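Livico shared workshop -- help desk
Ticket 1382: Arm drops connection when it pulls on the oven door
Status: Open, waiting on poster
Opened by: Yvonne Lambert
Bench: back wall, the one with the rail
Priority: Normal

Hi all! Yvonne again, sorry for the long one. I've been fighting with this since early April and I think I finally have enough written down that somebody can tell me what I'm doing wrong (or tell me to go buy a new cable, which I will do happily).

Short version: the arm will go to the toaster oven, line up, and close on the handle every time. Then somewhere in the pull, the gripper drops off the bus, the controller throws a comms timeout, and the whole thing freezes where it is with the handle still in its fingers. The arm itself doesn't lose power. The joints hold and the brakes are fine. It's only the gripper that disappears.

What I'm running: the arm on the overhead mount, the Arnik gripper driver on the bench PC, and Hukia for the sequencing. The task is silly but I love it -- open the oven, pick up the toast, put it in, close the door. The pick and place part works great with the door already open, which is why I was so sure this would be a one-evening job. Ha.

The error, copied from the Hukia console:

gripper: no reply, retry 1
gripper: no reply, retry 2
gripper: no reply, retry 3
gripper: link lost, holding last command
sequence stopped at step DOOR_PULL

Things I tried, in the order I tried them, so you can see where I wasted my time:

Restarted everything. Worked for one door, then the same fault again.

Lowered the grip force, thinking the gripper was drawing too much and browning out. No change at all. With the force really low the fingers just slid along the handle and the door stayed shut, but the link held the whole time! I wrote that off as luck and I shouldn't have.

Swapped the USB adapter for the spare in the parts drawer. No change.

Put the old driver version back. It got worse, if anything, so I went forward again.

Ran the same pull motion in free air, no oven. I did 31 of those in a row and didn't get a single dropout. I was pretty pleased with that test until I noticed I'd started it from a different wrist angle than the one I use at the handle. So it proves less than I wanted.

Moved the oven a little closer to the arm's base so the reach is shorter. This one did something! I got two clean pulls before it dropped, where before I was lucky to get one. Then I moved it back to check and the fault came right back on the first pull.

So now I'm looking hard at the cables. They run down the outside of the arm in loops and I strapped them when the arm was parked, which was probably dumb, because parked is about the most relaxed pose it has. Grabbing the door is a whole different shape.

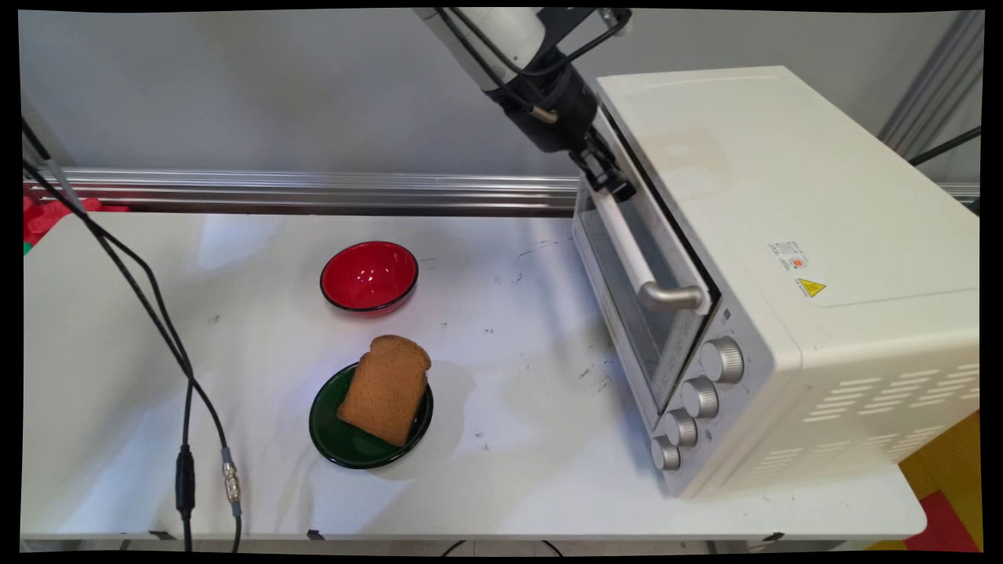
Gripper closed on the oven handle, start pose for DOOR_PULL.

If anybody has a good eye for cable routing, please look at the loops going to the wrist and tell me if you'd do it differently. I can't decide if I need more slack or less of it in a better place.

Two other things that may or may not matter. The oven door spring is stiff for the first bit and then lets go, so there's a jerk in the motion right where I usually see the first retry. And I have the pull set as a straight line when a door obviously swings in an arc, so the wrist is getting shoved sideways. I know, I know. I meant to fix it after I had it working once.

Reply from Bárány, help desk

Thanks for the long notes, they help. I'd stop changing software for now. Your free-air test and the oven move both point at wrist pose, so I'd check the gripper cable first. With the arm held in the door pose, wiggle the connector at the wrist end gently and watch the link status. Then do the same at each strap. Keep the e-stop in your other hand please.

Also yes, fix the arc. A straight pull on a hinged door loads the wrist and tugs on everything hanging off it. If you teach the handle position closed, half open and open, Hukia will fit the curve for you.

Update from Yvonne, 9:40 pm

OK, did the wiggle test. Nothing at the wrist connector, I could move it all I liked. But at the second strap up from the wrist, the link blinked out when I pushed the cable toward the arm, and came back when I let go. I did it over and over and got it most times. I cut the strap off and there's a flat spot in the jacket right under it, so I think I pinched it myself when I tightened it. Ugh.

I re-tied it loosely with hook tape and gave it more slack below that point. Also taught the arc with the three positions. First pull after that went all the way open with no retries! Second one too. The third one gave me a single "retry 1" and then recovered, so I don't trust that cable anymore even though the sequence finished.

Can I order a replacement through the shop account, or do I pay and put in a slip? And do we have a longer one? I'd like enough to bring it around the other side of the wrist. Please leave the ticket open until I've run it with the new cable in.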